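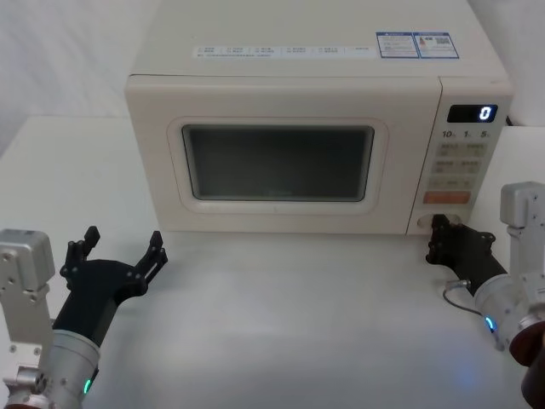 I've spent most of this month going back and forth between two sets of fingers for my arms, and I think I finally have an opinion. The short version is that I like the cheap ones better for some jobs and I'm a little annoyed about it! My test for all of this is the microwave, mostly for the round dial at the very bottom of the panel. Buttons are easy, you just poke them. A dial sunk into the front, down near the lower lip of the oven, is a different animal, and the right gripper has to come in low with its fingers curled to get at it.

So, the two sets. The first is the Dakier, which I bought used from Ryan Sowerby after he moved on to wheeled stuff (he threw in a bag of spare screws, thank you Ryan). The second is the Kershaw, which is newer, quieter, and cost me $113 for a pair of fingertips alone. Ouch.

I ran each one on the dial 99 times over a few evenings. Same arm, same starting spot, same script. A try counted if the knob turned and the fingers came away clean without shoving the whole oven backward. The Kershaw got 68 of them. The Dakier got more than that, and I was so surprised that I went back through my notes to make sure I hadn't swapped the columns.

My best guess is the tips. The Kershaw ones are harder and have a nice square edge, great for picking up a screw or a playing card, but on something round they like to slide off to one side. The Dakier tips have a bit of squish left in them. Edmund Kalinowski thinks it's my wrist angle and that I'd see a different result if I tipped the hand down a few more degrees. He could be right, he usually is about wrists, but then the knuckles start rubbing on the table and I have to stop.

Where the Kershaw wins, and wins big, is repeatability when it isn't touching anything. Send it to a point, send it away, send it back, and it's within 2 millimeters every time. The Dakier wanders. By the end of an evening I was nudging my start position between runs, which gets old fast.

Controllers are a whole other mess. I'm still on the Wikside board for both arms and it does fine as long as I don't ask for force readings too quickly. If I do, it drops one arm and I get to start everything over (yes, I've updated it, twice). There's a Pasorberg board people keep telling me to try and I've put my name down for one in February.

Until then I'm going to glue thin rubber pads on the Kershaw tips and run the dial again. If anyone has a favorite glue for that, leave me a comment, the stuff I've got peels off after a day.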